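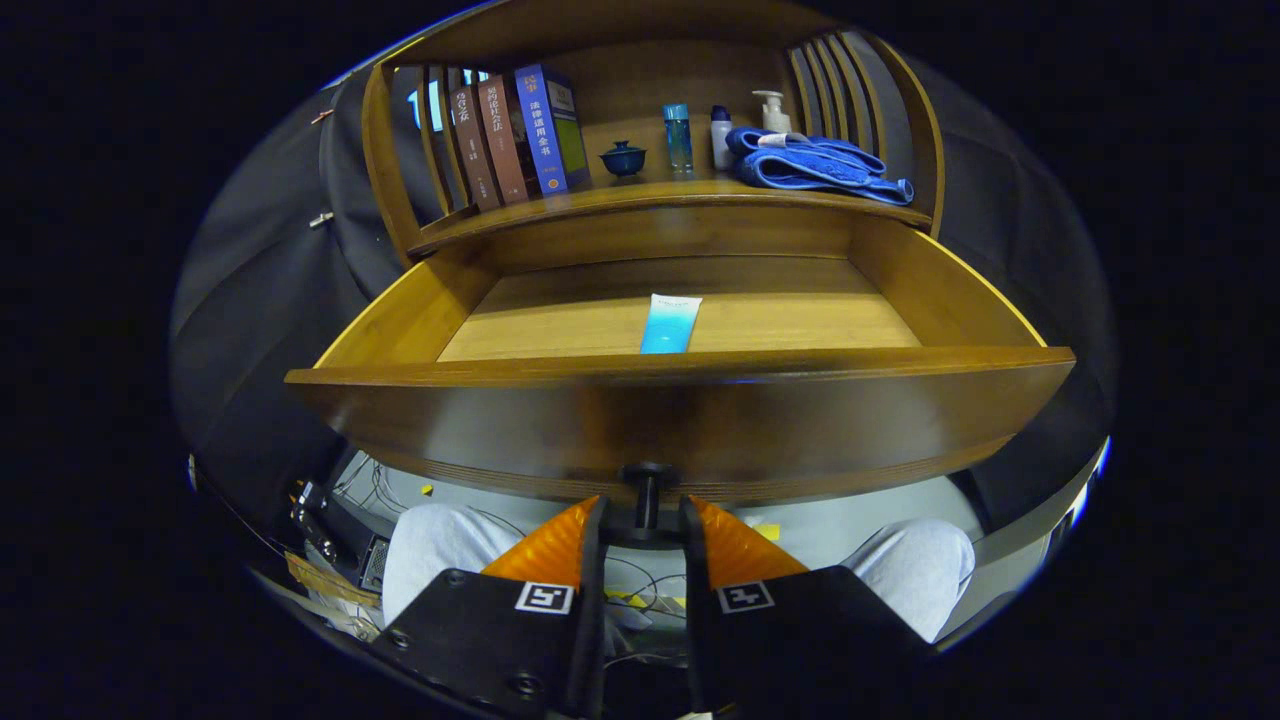

Ekaette Danladi
Maintainer, Peltari poetry audio index

Peltari – read me first

Hi, and thanks for downloading this. Peltari is an index of poems read aloud on Illow, the late-evening poetry hour I grew up falling asleep to (sorry, Illow, I was nine). It tells you who read what, on which tape, and at what point in the tape the poem starts. It doesn't contain the audio, and it doesn't contain the poems themselves, for reasons I get into further down.

What you get

One big table, peltari_readings.csv, with 1623 rows. Each row is one reading of one poem. If a poet read the same piece on two different nights you'll see it twice, and I've left it that way on purpose, since people change their lines between readings and I'd like somebody to study that someday!

There's also a smaller file, tapes.csv, with one row per cassette. We have 61 of them. Side A and side B share a row, which I regret, but changing it now would break Tamunoemi's scripts and he has been very patient with me already.

Columns in the readings table

reading_id – a number, never reused
tape – matches tapes.csv
side – A or B
start – minutes and seconds from the beginning of the side
reader – the voice you hear
poet – the person who wrote it, often the same as the reader but please check
title – as announced on air
first_words – up to five words, for telling apart all the poems called "Untitled"
lang – language of the reading
sure – yes, no or partly

Please, please look at the sure column before you quote anything. "Partly" usually means I could make out the title but the host talked over the name. Oluwaseun Eze did a second listen on nearly 19 of the worst sides and fixed a lot of my guesses, including one where I'd credited a sonnet to the man reading the weather.

How it was made

I typed the whole first pass by ear in a spreadsheet, mostly after 10 at night with headphones on. Funmilayo Ezeani handled the Yoruba and Igbo readings and set the spelling rules for names (tone marks kept wherever the poet uses them in print). Lovisa Hellström wrote the little checker, drostemo, that complains when a start time runs past the end of a side. Run it before you send me changes:

python drostemo.py peltari_readings.csv

It prints nothing if all is well.

Known problems

Tape 2 runs slow, so every start time on it drifts later the further in you go. Group readings are a mess – when three poets trade stanzas, I list the first voice and put the rest in the reader field with semicolons. The Haruna workshop evenings have no announced titles at all, so those rows lean on first_words.

Using it

The table is free for anyone to use, with credit to Peltari. The poems belong to the poets, so if you want the text of something, go buy the book or write to the author. Several of them answer letters, and they're lovely about it.

Corrections go in the issues list, one reading per issue, with the reading_id in the title. I get to them in batches, and the next batch goes in around April.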